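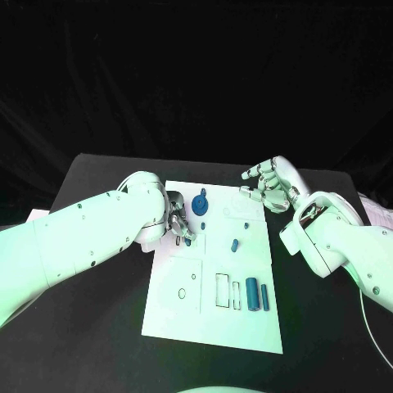
Printed outlines are the most useful thing you can add to a workbench, and most small workshops still do without them. I mean plain shapes drawn on a board, one for each part, so that a person can see where a thing belongs before picking it up. Blue parts on a white board with black outlines are about as easy to read as such a thing gets, and a dark grey table underneath helps the edges of the board stand out.

I spent five years assembling pump kits at Palumbo, where loose parts came to us in tubs. We had a typed list of 57 items and were expected to tick them off. People ticked without looking. I did it myself. In August we went over to outlined boards, and the lists stayed in the drawer.

Mio Furukawa, who ran the bench next to mine, thought the boards made new starters lazy. Her view was that they should learn the parts by name. I can see the point, but names come with time, and a missing peg has to be noticed on the first morning.

Boards do cost money. Ours were over 40 pounds each, and a changed part means a new print. I would still pay for them before buying another rack of drawers.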